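Grumer Hill Rally

Search this site Search Go

The Grumer Hill Rally is a gravel rally based in the town of Imstead. 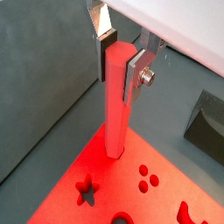
It is run each August over a single weekend and counts toward the Clustent Regional Gravel Series, where it is the only round with a stage held after dark. The rally takes its name from Grumer Hill, a wooded ridge north of the town, although only part of the present route uses the hill itself.

Format

The event covers 205 competitive miles, divided into two legs. The first leg starts from the fairground in Imstead at 7 a.m. and uses the forest roads on the west side of the ridge. The second leg moves to the open farm roads around Matubbar, which are wider and faster. Crews return to the fairground for service between groups of stages, and a short tire-fitting zone is set up at Matubbar during the second leg.

Reconnaissance is limited to two passes of each stage at normal road speed. Crews write their own pace notes, and the organizers do not supply a standard set.

Route

The best-known stage is Matubbar Quarry, which drops from the ridge through a run of tight hairpins and crosses the quarry floor before finishing on a paved access road. The change from gravel to pavement near the end makes tire choice difficult, and worn gravel tires tend to lose grip on the last corners. The stage was reversed for several years after logging work closed the lower entrance, then went back to its original direction.

The night stage, Clustent Woods, is shorter and narrower. Dust hangs between the trees in dry years, so the gap between cars is doubled there if the wind is low.

History

The rally began as a club event for two-wheel-drive cars, with a route made up almost entirely of farm tracks. Four-wheel-drive cars were admitted when it joined the regional series. The move brought a larger entry but also led to complaints about road damage, and the organizers now pay for grading on all public sections used by the event.

One edition was cut to a single leg after heavy rain washed out a culvert below the quarry. Series points were awarded in full - a decision that several teams protested without success.

Classes

Cars are entered in seven classes, set by engine size and driven wheels. A separate award is given to the highest-placed crew in a car more than 25 years old. Historic cars run at the back of the field and skip the night stage.

Access

Spectator areas are reached from County Road 507, which stays open to traffic on both days. Parking is on the north side only.

See also

Clustent Regional Gravel Series
Imstead Fairground

We use cookies to remember your settings. Accept - Manage choices

Contact us | Copyright and reuse | Back to top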